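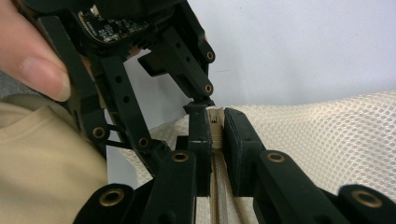

拉链这个任务拖了很久，这周终于把数据处理那一段重写完，记一下改了什么，免得三月份那种情况再来一次：隔了半年翻自己的脚本，看不懂当时为什么那样写。

先说任务定义。夹爪夹住拉链头，沿着链牙方向拉到头，松开。布料是网眼布，软，会鼓起来，拉的时候整片跟着走。硬质零件上那套“先估位姿再规划直线”的做法在这里不太好用，链牙的走向一直在变，规划好的轨迹走到一半就偏了。

所以现在用的是模仿学习，人手持夹爪做示范，录下图像、夹爪轨迹和开合宽度，再训练策略。仓库名叫 Mendilero，名字没有含义，当时随手起的。

这次改动主要有三处。

一是时间对齐。以前图像和开合宽度各有各的时间戳，合并时直接取最近的一帧。拿开门、叠毛巾这类动作训练时看不出问题，换成拉链就不行了，夹住拉链头的那一下很短，宽度信号晚几十毫秒，策略学到的就是“还没夹紧就开始拉”。我用一段反复开合的录像做互相关，测出来固定延迟是47毫秒，现在写进配置文件，合并前先平移，再做线性插值。

二是宽度的归一化。两个指尖之间夹着拉链头的时候，宽度并不是零，原来的代码按最小值和最大值缩放到0到1，结果“夹住东西”和“空夹”只差一点点，网络基本分不开。我改成分段映射，把小开度的区间拉宽。改法很土，但验证集上夹爪这一维的误差明显下来了。

三是筛数据。原始示范66条，去掉轨迹跟踪丢失的、中途松手的、起始位置录漏的，剩下47条能用。以前是人工一条条看，现在写了个小工具，叫 Lundgren，根据轨迹的加速度突变和宽度曲线自动打标签，有疑问的再弹出来让人确认。误判主要出在布料把视野挡住的时候，视觉里程计会跳一下，加速度看上去像丢了跟踪，其实后面又接上了。这种情况先放进待定，没有自动删。

控制这边动得不多。策略一次输出一段动作，之前执行完整段再推理，布料一鼓起来就来不及修正。现在每段只执行前面一小部分就重新推理，新旧两段重叠的地方做加权平均。代价是推理频率上去了，显卡风扇一直在响。

另外在末端加了一个很简单的力限制，拉力超过15牛就停住，退回一点再继续。这个数是试出来的，没有理论依据。再大，布会被拽变形；再小，遇到链牙稍微涩一点的地方就一直停。

结果：同一块布、同一条拉链，跑了23次，成功15次。失败的大多是没夹到拉链头，夹到了旁边的布带，之后一路错下去。策略自己不知道夹错了，它看到两个指尖合拢，就认为这一步完成了。比较直接的办法是加一个抓取判断，用合拢之后的宽度加上局部图像做二分类，不对就松开重来。数据里没有失败后重试的示范，要补录一批。

还有个没解决的问题，光照。背景是白墙的时候自动曝光会把黑色指尖压得很暗，指尖之间那条窄缝里几乎没有细节。试过锁定曝光，白墙过曝，但拉链附近清楚很多。下次采集打算全部锁定，旧数据怎么办还没想好，可能做亮度增强凑合用。

代码整理完会合到主分支，配置文件的格式变了，旧的配置要先跑一遍 migrate 脚本。脚本只处理左右指宽度的字段和延迟参数，其他自定义字段会原样保留，路径要自己改。

接下来先补重试的示范，再换一条链牙更细的拉链试试。

9/16/23

联系：站内留言 | © 2023 Ancombe 笔记 | 回到顶部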